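The Woman Who Named Your Dishwasher Tablets

August 2018

Sabina Haque would like it known that she did not name Grikico. She was in the building when it happened, she was paid for the week it happened in, and her name is on the invoice, but the word itself came out of a marketing director who had written it on his hand during a flight.

"I told him it sounded like a chest infection," she says. "He said that was interesting. When a client says 'interesting' you should start putting your coat on."

Grikico sells cat litter and does very well.

Haque names things for a living. She has done it since she was laid off from a greeting card company, where she wrote sympathy cards and a short-lived line for people who had passed their driving test. She works out of the back bedroom of her house, at a desk facing a wall, because the other desk position faced a bird feeder and she got nothing done for a whole spring. Her best-known work is Tallo, the dishwasher tablet, and she is still a little embarrassed about how it came to her.

"Tallow is fat," she says. "It's animal fat. I named a thing that gets rid of fat after fat, and I took off the W so they wouldn't notice. They noticed. They thought it was clever. I had just forgotten tallow was a word."

I ask how long it takes to come up with one of these.

"The name takes as long as a sneeze. Then there are 4 months of meetings."

The meetings, as she tells it, go like this. She turns up with 50 names. The client hates most of them at once and the rest after lunch. Somebody's husband is consulted. Somebody has a cousin who speaks Portuguese and reports that the front-runner is a rude word there, or very nearly one, or was one in his grandfather's village. A lawyer joins by phone and says that everything anybody likes is already owned by a company that makes valves. Then they pick the one they would have picked on the first morning, with a vowel changed so that it feels like work.

"The vowel is where the money is," Haque says. She has a mug of tea in front of her that she has been about to drink for some time. "I could retire on vowels."

She is scathing about the fashion for made-up words, which is brave of her, as she is largely responsible for it in the household products aisle. In the old days, she points out, you opened a shop and put your own name over the door. One of her favorite jobs was for Debnath, a family firm that sells luggage and wanted to be called something younger. She spent three weeks on it. Her final recommendation was Debnath.

"They were furious. They said, 'We already had that one.' I said yes, and you got it free, and it has your grandfather in it, and people who bought a suitcase from you in 1980 can still find you. They said they'd hired me to think of something. I said I had thought of something, I'd thought of leaving it alone."

Did they pay?

"They paid half. Then they kept the name and sent me a suitcase. I think the suitcase was an apology, but it may have been a hint."

There is a notebook, of course. Hers is a fat accounts ledger and holds the names that haven't found a product yet, going on 2000 of them by her own reckoning, though she admits to padding it in thin years. She lets me hold it but won't let me copy anything down. I can report that her handwriting is dreadful and that a good many of the names have been crossed out and then, in different ink, forgiven. She flips through it the way other people look at old vacation pictures.

"This one I've been trying to give away for years," she says, stopping at a page. "It's a beautiful word. It would be perfect for a bank. But I offered it to a dog food people turned down, and now I can't hear it without thinking of gravy."

Her current worry is Dillia, which launches in the fall and which she describes only as "a sort of yogurt, in the sense that they've been told they can't say yogurt." She likes the name. Her sister likes the name. The client's chief executive likes it too, and this is the part that keeps her up at night.

"When everyone likes it, it means no one has listened to it. A good name should annoy at least one person for the first year. After that they can't remember it was ever called anything else. People hated Tallo. I had a letter from a man in Ohio, 7 pages, both sides. I wrote back and thanked him. He buys it now. He told me so in another letter."

I ask whether she names things at home. She looks slightly hunted. The cat, when pressed, is called Cat. The house has a number. There was once a boat, owned jointly with an ex-husband, and they sold it without ever agreeing on what to paint on the back.

"He wanted a pun," she says. "I'm a professional. I can't be seen getting out of a pun." 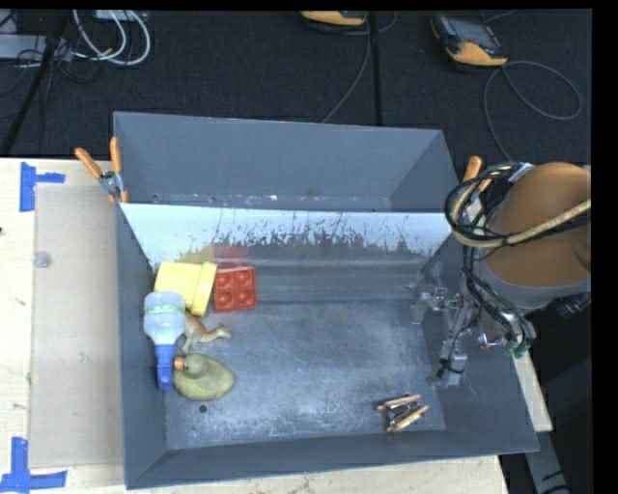 The boat went to a retired dentist, who had a name ready before he'd written the check. Haque won't repeat it. She did go down to the marina to see it once, on her own, and she says the lettering was very good.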